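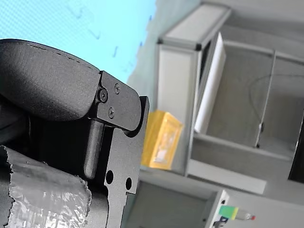 The grey shelving unit, with its light aluminium framing and pale panels.

I've had a set of grey shelves in the workroom for years and they had slowly turned into the place where everything went to be forgotten. Last January I finally gave them a proper going over, and a few people have asked how I did it, so I've written it all down. It took me one long morning and a bit of an afternoon, with far too much tea in between.

What you need

A bucket of warm water, washing-up liquid, two or three soft cloths, an old toothbrush, a screwdriver or hex key to suit your frame, a spirit level and a pack of labels. I used the Pivlow wipe-off ones, which came 30 to a pack and were plenty for me. If you like drawer liner, get some of that too (I can't be bothered with it).

Step 1: Empty the lot

Yes, all of it! I tried doing mine a shelf at a time the year before and just moved the same rubbish up and down. Put an old sheet on the floor and lay everything out so you can see it. Keep jars and anything breakable near a wall where you won't kick them. I kicked one.

Step 2: Wash the panels

Start at the top and work down. A squirt of washing-up liquid in warm water does for most panels, and you want the cloth wrung out well so it doesn't drip into the joints. The toothbrush is for the grooves in the frame, where you'll find dust that has gone almost solid. Don't use a scouring pad on aluminium, it leaves fine scratches and they catch the light for ever after. Dry each panel before you go on to the next one.

For sticky patches left by old tape I put a drop of cooking oil on a cloth, leave it on for a few minutes and rub. Then wash again to get rid of the oil.

Step 3: Check the joints

Give the whole thing a gentle push from the side. If it sways, go round every corner and tighten up – a little at a time, doing opposite corners, or you'll pull it out of square. Mine came from Husar, second hand, and had two fixings missing that I'd never noticed. A bag of spares from Brerklow fitted fine, though do measure the old ones before you order.

Put the level on the bottom shelf first, then the top. Bits of thick card under a foot will do for a small dip in the floor, but if yours is a tall unit please fix it to the wall as well.

Step 4: Set the shelf heights

This was the part I enjoyed most. Measure your tallest box, add a couple of fingers of space for lifting it out, and set that shelf first. I left 300 mm between most of mine and a bigger gap at the bottom for the heavy things. If your panels only sit in fixed positions then you'll have to choose your boxes to suit.

Step 5: Sort before you put back

I made piles on the sheet: things I use every week, things I use now and then, and things I couldn't name. The weekly stuff goes between waist and shoulder height. Paint, tools and anything with weight goes low. Light, awkward things like rolls of paper and spare lampshades can go on top.

The boxes are Brurkitz ones, 17 litres, with lids. They stack well when full but the empty ones slide about a bit, so don't pile those too high.

Step 6: Label

Label the short end, the one that faces you. Write what's really in there – I had a box marked "useful" for six years and it held a bicycle pump and some curtain hooks.

Keeping it that way

I wipe the front edges when I'm doing the rest of the room, and I keep one box with no label for things that haven't found a home yet. When it's full I sort it out, usually in the evening with the radio on. The top shelf still gets dusty faster than I'd like, so next I want to try a strip of old cotton sheet along it that can just go in the wash.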